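Search this blog
Enter keyword
Go

The rules on the wall, and the ones we still write down too late

When I started at Bernia I was the person who made rules. I came from a machine shop, where everything had a number and a signature, and I thought a robotics lab would be the same with nicer computers. My first rule sheet had four pages. Saskia Hinds, who ran the group then, read it standing up, gave it back to me and asked which five lines I would be angry about if somebody ignored them. I could name only three.

So this post is about the short sheet we have today. It covers the work with the hand-held grippers, where a person moves through a task and the grippers record the motion, so that the arm can learn it later. We do this in the Drustach building, in a room that was not made for it.

The first rule is about cables, and I will defend it to anybody. Before a session, the operator looks at the floor in front of the feet and then behind the feet. Looking in front is natural. Behind is where people forget. A cable that hangs from the body moves when you turn, and you don't feel it because your hands are busy. If a cable must cross the floor, we say it aloud to the second person in the room.

The second rule says that the marker cubes stay clean and stay visible. Fingers go on the grip and never on the printed faces. I have seen a very good operator, with beautiful slow movements, lose a full hour of work because of one thumb. In our Riserov set we recorded 884 takes and kept 746. I went through the rejected ones myself, in May, and most of them had a covered marker or a marker turned away from the camera. The robot people call this "a tracking problem". I call it a training problem, and the training is ours to give.
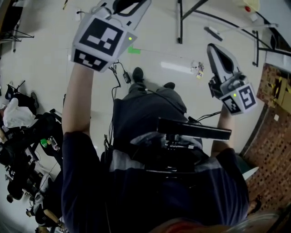 Both grippers up, green lights on, marker cubes toward the camera.

The third rule is the pause. With both hands up, the operator stands still and checks the left light, then the right light, and only then says "ready". New people find this a little silly. They say it after one second, with the eyes already on the table. I ask them to take two breaths. It costs nothing when you compare it with repeating a take, and it also gives the shoulders a rest.

After this come the rules I am less sure about. We have one that says closed shoes, and it is followed without discussion. We have one that says no session longer than 40 minutes, and it is broken all the time, also by me. I wanted to make it stronger, but Saskia wrote to me (she is at Ashby now) that a rule which is broken every week should be changed or removed, and that writing it in bold is not a change. I think she is right. I have not changed it yet.

Another open question is how to write rules for people standing nearby. The official guidance I have read speaks mostly about machines that move by themselves, with fences and stop buttons. In our case the moving part is a person wearing equipment, with limited attention for anything else. A visitor thinks there is no danger, there is no robot arm running, and walks close to ask something. For now our sheet says: wait for "finished" before you speak. It works better than the tape line we tried before.

The sheet has nine lines in total. I print it large and put it at eye height — the old one was above the printer, where only the tall people could read it. If you have a sheet for similar work, please send it to me. I am interested most in the lines you crossed out.

Related posts
What I learned from 1780 file names
Labels that survive cleaning
A second person in the room
Why our checklist is on paper

Contact | Copyright, all texts by the author | Back to top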